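Bridia Home List: archive
Thread: Baskets on desks (was: the small laundry problem)
Posted Tuesday, 8.40 pm
In reply to message 251

Good evening all,

I have been meaning to answer this since the weekend, and then the oven went, so please forgive the delay. The message I am replying to is copied in here to save anyone scrolling back through the archive.

> Dear list, we moved into the Trondach flat in February and there is no
> utility room and hardly a cupboard worth the name. The clean small
> things (socks, flannels, hankies, the odd vest) end up on whatever
> surface is nearest, and that is always my desk. I have been looking at
> a metal basket from Nikari but I worry about the wood. Would plastic
> be kinder? And how does anyone get old tape marks off pine? I have
> tried a damp cloth and only made myself cross.

First of all, welcome, and do please stop feeling guilty about the desk. Ours has been the sorting place for years. It is at a sensible height, the light is good, and I would far sooner stand there with the radio on than kneel on the bedroom floor with my knees as they are.

I have both sorts of basket, as it happens, and I am fond of both, so I shall take your questions in turn and try not to wander.

1. The metal basket

Ours is a pale grey-white one, punched all over with round holes in different sizes, with a folded rim along the top that has its own pattern of tiny square holes. I think it is a handsome thing and I like it standing on the board. It keeps its shape however much you cram into it. My one grumble is that thin things like tights can catch in the holes if you pull them out in a hurry. As for the wood, lift it and don't drag it, and if you are still anxious put a few felt pads underneath. You will also see that I am in no position to lecture you about tape!

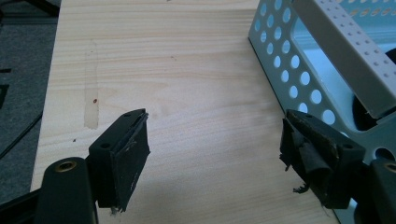

2. The tape mark

A damp cloth does very little, I agree. What I would try is a drop of ordinary cooking oil on a soft rag, left on the mark for 5 minutes, then wiped away with a clean rag and a little washing-up liquid in warm water. Go along the grain and be patient with it. Do test a corner first, as bare pine drinks oil and can go darker where you have put it, and then you have swapped one mark for another. If the wood has been varnished you can be a bit bolder. I keep putting mine off, as it is only a beigey strip with a rough end to it and my eye has got used to it.

3. The plastic basket

For the small things I would go for plastic, and a light one you can pick up with one hand while the other is holding a cup of tea. Ours is light blue with lattice sides and a handle cut into the end. I put it near the middle of the desk, tip the smalls in just as they come, and sort from there: dark things to one side, whites to the other, and anything pink or pastel in a little heap of its own. I used to fold as I went, but I found I was much slower for it. Now I sort the lot and then fold, and nine times out of ten it is done before the news has finished.
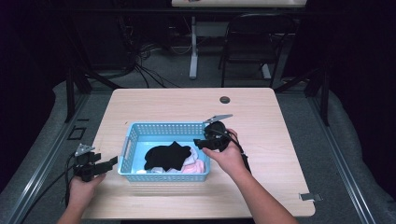

Reading time: 3 minutes

A word about where you stand it. If your desk has one of those round cable holes at the back, keep the basket forward of it. I lost a baby sock down ours once and it was there till we next moved the furniture. Rounded front corners are a blessing too, if you are choosing a desk, especially if you are the sort of person who goes past at speed with an armful of towels.

Somebody asked last month whether a cloth bag would do instead. I did try the Bouvier one with the drawstring, and it is pretty, but it flops over as soon as it is half empty and you end up hunting about in the bottom of it. It has gone to live in the car with the shopping bags and is very happy there.

So my vote is plastic for the smalls, and the metal one for things that stay put, such as tea towels and spare pillowcases. If you do buy the metal one, would you let us know how you get on? And if anyone on the list has a better cure for tape on bare wood, I should love to hear it before I get the oil out.

Warmest wishes to you in the new flat, and I hope the cupboards improve.

--
To leave the Bridia Home List, reply with the word "leave" in the subject line.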